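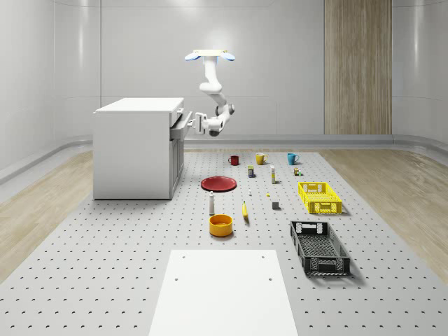 The simulated kitchen task used in round one, with the ceiling-mounted arm at the cabinet drawer. Render: Dratville Robotics Club

Simulation round opens for student manipulation contest

Mar 8, 2019

The Dratville Robotics Club has opened the simulation round of its student manipulation contest, with 12 teams registered. Each team writes the control software for a single arm with a parallel gripper and runs it in a simulated room supplied by the club. Teams that pass the round will move to hardware in July.

The room model was built by students in the club's second-year class and released to all teams as one package. It contains a white cabinet with a drawer, a perforated platform, two crates and a set of household objects that includes mugs, a plate, a bowl, a banana and several bottles and small containers. The arm hangs from a ceiling mount. An earlier version of the room placed the arm on a pedestal beside the platform, but the class moved it overhead after tests showed that the lower links blocked too many approach paths to the cabinet.

The round has two parts. In the first, the arm must open the drawer, place one named object in it and close it again. In the second, it must sort a list of objects between the yellow crate and the black crate. The list is issued at the start of each run, and the starting positions are shifted by a random offset that teams do not see in advance. Software that depends on fixed coordinates is therefore expected to fail on most runs.

Every entry is run 50 times on the club's machine with the same set of random seeds. A run is scored out of 100 points. Points are deducted for dropped objects, for contact between the arm and the cabinet body, and for any object that ends the run outside its assigned container. A run also ends if the solver reports a joint limit violation. The final score is the median of all runs – the mean was used last season, and a few very poor runs moved teams several places in the table.

Drawer opening has taken up most of the practice period. The drawer sits just below the countertop, so the gripper has little room above it, and the pulling motion has to follow the slide direction closely. Several teams reported that the drawer jammed in simulation when the arm pulled at a slight angle. The class traced part of this to a friction value that had been set too high on one side of the slide. A corrected package was sent out as version 7, and teams were given extra time to repeat their tests. Results obtained with older versions will not be accepted.

The team from Ninari has published notes on its approach. It uses a planner to bring the gripper to a point in front of the drawer, then switches to a compliant mode in which the arm is stiff along the pulling direction and soft across it. The notes say this raised the share of clean openings in the team's own tests but made each attempt slower. There is no bonus for speed in this round, though a run is stopped when the time limit expires.

The Okeke team has taken a different route and trained a grasp selector on renders of the object set. According to its entry form, flat items remain the main difficulty. The plate lies on the platform with only a slightly raised rim, and a parallel gripper approaching from above has little to close on. The rules allow an object to be pushed before it is grasped, as long as it stays on the platform.

Teams may change the controller, the planner and the grasp logic. They may not change object masses, friction values, the gripper model or the camera positions. Logs must be submitted in the format described in the package, with joint positions, gripper state and contact events recorded at every control step. The club returned two entries in the previous season for logs with missing contact data, and a checking script is now included so that teams can test their files before sending them in.

The hardware round will be held in the Hallier workshop. The physical platform will use the same hole spacing as the simulated one, and the contest objects will be matched to the models by size and weight. Calibration time on site is limited to roughly 50 minutes per team. Entry forms and the current package are available from the club's download page.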